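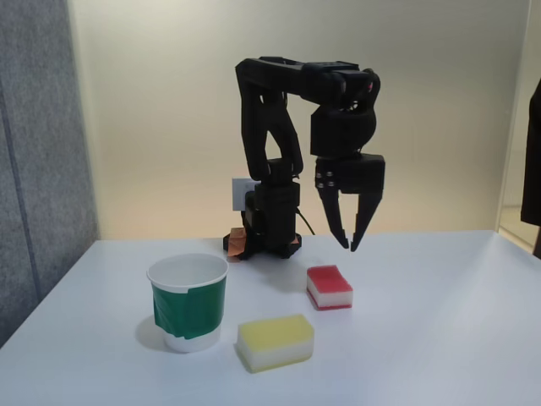

Bench Arms at Kondthorpe: Questions from Staff

Are the arms replacing anyone?
No. The two arms take over sorting and setting out small items for the cleaning kits. Everyone on the kitting benches keeps their hours and their pay grade through the trial, which runs to the end of February.

What will I be doing instead?
Checking kits, refilling trays and closing boxes. You will also be asked to show the arm a task by guiding it through the moves. Maj-Britt Eklund runs the training, which takes 3 hours and is paid.

Why are they practicing with cups and sponges?
They are light, cheap and hard to damage. Sponges also squash when gripped, so they are a fair test for the softer items we pack.

How fast are they?
Slower than you. An experienced packer at the Bisley site finished 261 kits in a shift, and we don't expect an arm to come near that this year.

Is it safe to work next to one?
Yes, but keep your hands off the bench while the arm is moving. Tie back long hair and leave lanyards in your locker. If something looks wrong, switch it off at the wall — you don't need permission.

It dropped something. Do I report it?
Write it on the bench sheet. We plan to review the first 500 entries before changing any settings.

Is my work being measured?
The log records the arm's moves. It does not record names or break times.

Who do I ask about shifts?
Aslı Kocabaş, in the Ngô building, Monday mornings or by message on Zokgate.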